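Teleoperation Operators, Two-Arm Tabletop Manipulation
Stiltau Robotics, Gaststead site
Posted 16/06/2023

Stiltau is hiring operators to record demonstrations on its two-arm stations. An operator drives both arms by remote control and carries out short household and toy-kitchen tasks from a written task sheet. The recordings are used to train control policies. The position is hourly and runs through the end of August.

Duties
Record up to 40 accepted episodes per shift.
Reset the table to the start layout between episodes.
Mark each episode as accepted or rejected and enter a reason code for rejects.
Report joint faults, loose brackets and camera dropouts to the station lead, Raluca Pascu.

Work is done with small objects: blocks, cups, utensils, toy food. Views from the wrist and from the fixed camera are both recorded.
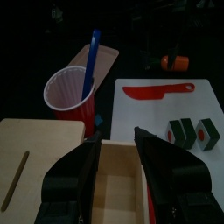
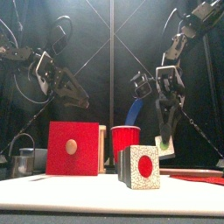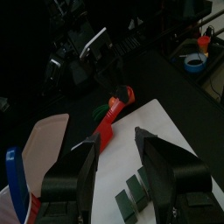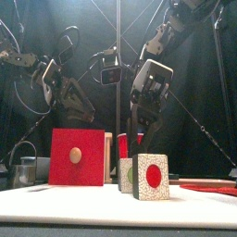 Do I need to have worked with robots before?
Prior robot experience is not required. All new operators complete paid training on the Ploster control software before recording.

Requirements
Steady use of both hands for periods of 40 minutes, with breaks between blocks.
Normal or corrected vision, including depth perception.
Ability to follow a task sheet in English without changing the order of steps.
Height between 154 and 182 cm. The leader arms are on a fixed mount and cannot be adjusted outside this range.

Experience with soldering, model building, sewing or similar fine handwork is useful. State it in the application.

Selection
Applicants complete a trial session at Gaststead. The trial consists of one pick-and-place task and one handover task between the left and right grippers. Lionel Bickerstaff scores trials on completion, pauses and number of re-grasps. Trial time is paid at the training rate.

Target for the project is 2000 accepted episodes. Contracts may be extended if the Jitaru task set is approved.

To apply, send a one-page resume and your available shifts to Veronica Iordache, Operator Hiring, Stiltau Robotics. Put "Gaststead operator" in the subject line.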